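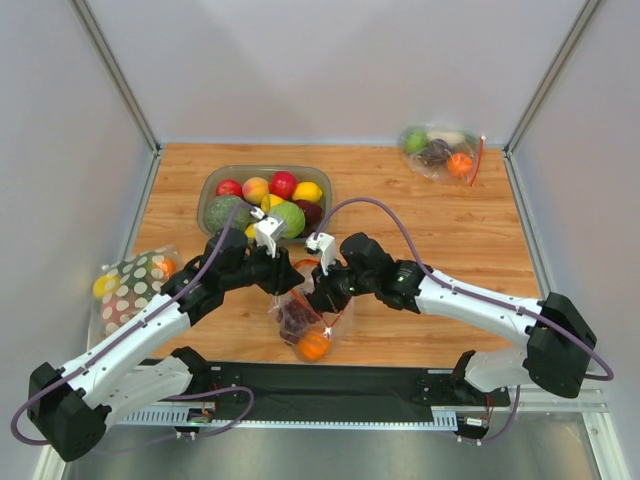
**Questions about packing fruit and vegetables in bags**

**Which bags can I use for the Kerkbridge box?**
Any clear bag with a slider or a zip is good. Plain or with dots, it makes no difference to us. Please do not use black bags, the people at the table must see what is inside.

**How many pieces go in one bag?**
We say four for middle-sized things, for example a mandarin with other pieces of similar size. If the slider does not close easily, take one out.

**May I mix fruit and vegetables?**
Yes. Only the onions go separately - the smell stays in the bag for days.

**What do I do with melon and cabbage?**
They stay in the bin and are given without a bag. A whole cabbage will break the slider, we have tried it.

**Must I wash the produce before?**
No. Wipe off the soil with a dry cloth. Wet apples and lemons get mould quickly when the bag is closed.

**Can I bring my bags back?**
Yes, clean and dry please. Since October we have given out 3,000 bags and 2,820 came back, so thank you.

**Whom can I ask if something is not clear?**
Sajib Debnath is at the Medell Street door until 3 on packing days. You can also leave a note for him in the Gamage shop.

*Last changed 23rd April*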